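Setting up your prayer and reflections blog in Gremby
Part 2: Comments, scripture links and your first post

261 shares

By now you should have a blog with a name, a header and an empty front page. Well done! This part gets people talking on it. Have a cup of tea handy and allow an evening. Everything below is done from the Desk, the page you land on after signing in.

Switching on comments

1. Open the Desk and choose Conversation from the left-hand menu.

2. Tick "Let readers reply". Three more options open up underneath.

3. Pick who can reply. "Anyone" is the friendliest. "Readers with a name" asks for a name and an email address, and the address is never shown. "Members" only lets in people you have invited. For a church or house group blog I'd start with the middle one. You can change it later and old comments stay put.

4. Set "Hold first comment" to On. The first thing a new reader writes will wait for you in the Waiting tray, and once you've said yes to them they can chat away freely.

5. Click Save at the top right. There is a second Save at the bottom of the page, but that one only saves the notification settings!

Note: comments can be up to 4000 characters long. This sounds a lot until somebody gets going on Romans. If a reader goes over, Gremby keeps their text in the box and shows how much needs trimming, so nothing is lost.

Caution: turning "Let readers reply" off again hides every comment on the blog, including the ones under old posts. They come back when you turn it on. If you only want to close one conversation, open that post and use "Close replies" instead.

Making scripture references clickable

This is my favourite bit of the whole program. Type a reference the way you would say it and Gremby turns it into a link, with the verse popping up when a reader taps it.

6. Go to Writing, then Verses, and choose your translation. The list is long, so use the search box.

7. Type a reference into the test line at the bottom, such as Psalm 27:14 or 1 John 4. It should turn green within a second or two. If it stays black, check for a full stop where the colon should be.

8. Decide whether comments get verse links too. I say yes, every time. It is lovely to see readers answering each other with a passage and being able to read it on the spot.

Note: short forms (Ps, Jn, Eph) all work. Philemon and Philippians both shorten to Phil in many people's notes, and Gremby will guess Philippians. Write Philemon out in full.

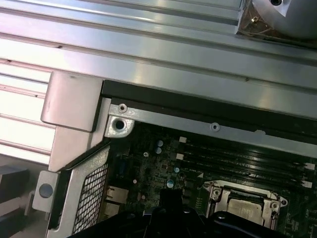
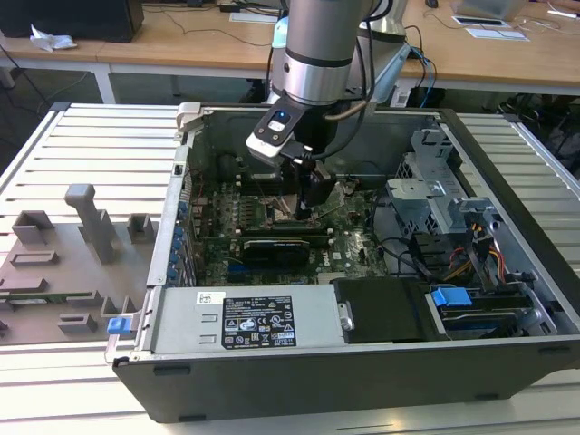
Writing and sharing your first post

9. Click New Post and give it a title. Keep it plain. "What I read on Monday" will do nicely.

10. Write the thing! If it feels a bit too personal, use Save as Draft and sleep on it. Drafts can be seen by you and by anyone you have marked as a co-writer.

11. Choose a reading label if you'd like one. The ready-made ones are Prayer, Thanks, Study and Testimony, and you can add your own. Labels appear under the title and gather into their own pages, so in February you can still find what you wrote at harvest.

12. Press Preview and read it aloud once. Dilani Gamage, who tested this guide from start to finish, caught two missing words in her own post this way and one in mine.

13. Press Publish. The post goes up straight away. If you would prefer it to appear in time for morning prayers, click the little clock beside Publish and choose an hour.

Caution: email subscribers get a post the moment it is published, and an email can't be called back. Corrections made afterwards only show on the blog itself.

Answering your first comments

14. Look in the Waiting tray. Each comment has Welcome, Not This One, and Reply Privately. Welcome publishes the comment and lets that reader through from then on.

15. To share a prayer request without the person's name, open the comment, choose Edit Name, and type "A friend". Do ask them first.

16. Pin one comment per post if you like. Pinned comments sit directly under your writing with a small ribbon.

If the Waiting tray is empty and you know someone has written, look in Sifted. Very short comments ("Amen!") sometimes land there. Move one out and Gremby learns quickly. Abhishek Dubey has put together a longer page on Sifted for blogs that get a lot of visitors, and it's well worth reading once yours does.

Next: Part 3, Inviting a co-writer

2324 reads · 2 comments · Share this page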